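Grutar Chores, sports hall subset
README, last edited 03/09/2022 by Liesbeth Dewulf

What you get

1,476 clips of people tidying up after sports, recorded from head height with both hands in view most of the time. Gamage, the first release, was all kitchens, and the policy trained on it treated every object like a mug. Feathers were our attempt at broadening its mind.

Each clip has one task line, a start and end mark for every grasp, and a flag for dropped items. The flag gets a lot of use.

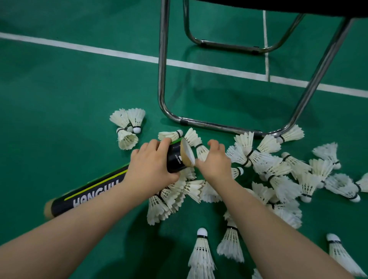

Task line: "put shuttlecocks in tube." Short tube in the left hand, right hand at the open end.

Tasks were given in one sentence and no technique was taught. Higinio Beltrán fills tubes slowly and in order. Tin-yau Tsao does not. Both styles are in the training split, and we'd ask you not to filter for the one you approve of.

Known problems

Clips from April use the old grasp labels, where "pinch" and "poke" were the same thing. Hsiu-ying Tse is relabeling them and would like company.

White feathers on white court lines confuse our hand and object masks. 28 clips have masks we gave up on; they are listed in bad_masks.txt.

Splits

Split by wearer, with 2 wearers held out for test. Please don't reshuffle by clip. Your scores will look wonderful and mean nothing.

Questions go to Cheuk-hei Tam at Tolloria.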